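Filed under: Guides > Teaching by Hand > Remote Sessions

Section 3. Recording your first demonstrations

I wrote this section for people who have the Purotier software running and both arms answering, and who now want to show the robot how to do something. If your gloves haven't been paired yet, go back to section 2 and do that first. I'll wait!

We'll use the fruit task, where the right hand picks up an orange from the cutting board and puts it in the bowl. It's the one I learned on, and I still load it whenever I've been away from the gloves for a while.

1. Open Bullora and load the kitchen counter. Stick with the simulated counter for your first batch, even if you have real arms standing by (I know, I know).

2. Put the gloves on and rest your forearms on the desk, elbows in, palms down. Hold still until the status light on each glove goes green.

3. Press Align. The two hands on screen will jump to match yours, and it's a bit of a lurch the first time.

CAUTION: If you're driving real arms, keep everyone out of reach before you press Align, and have the stop button where you can hit it without looking. The arms move right away and they don't creep.

4. Open both hands flat with the fingers straight, then close them slowly, thumb last. If a finger lags or stays bent, redo the finger calibration from the Gloves menu. Don't try to work around it by squeezing harder — the recording keeps every bit of that squeezing and the robot will learn it.

5. Go back to open hands. Every demonstration should start from this pose, both hands empty, with the right one beside the fruit but not touching it.
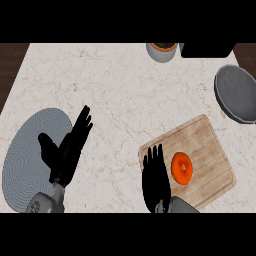 6. Tap the left pedal to start recording. You'll hear one beep. Count to one in your head before you move, so the robot gets a little stretch of stillness at the front.

7. Bring the right hand over the orange, come down from above, and close your fingers around it. Lift straight up before you go sideways. I used to drag things along the board out of laziness, and the robot picked up the habit in 11 demonstrations flat.

8. Carry the orange to the bowl, lower it, and open your hand. Let go low, or it bounces.

9. Come back to the open pose and tap the pedal again. Two beeps means it saved.

NOTE: The left hand has no job in this task, but it's still being recorded. Park it and leave it alone. Thư Quan went through one of my early batches and found my left hand waving around in nearly all of it, like I was conducting a band.

10. Press Shuffle to move the fruit a little, then go again. Aim for 40 good ones. I take a break at the halfway mark and shake my hands out, and my takes are smoother for it.

If you fumble, hold the right pedal until you hear the low tone, and that take is thrown out. A small wobble that you recover from is fine to keep. Ynyr Gronow keeps more of those than I do, and we've never settled the argument.

When you have your batch, go to File > Send to Ren and move on to section 4, where we look at the playback.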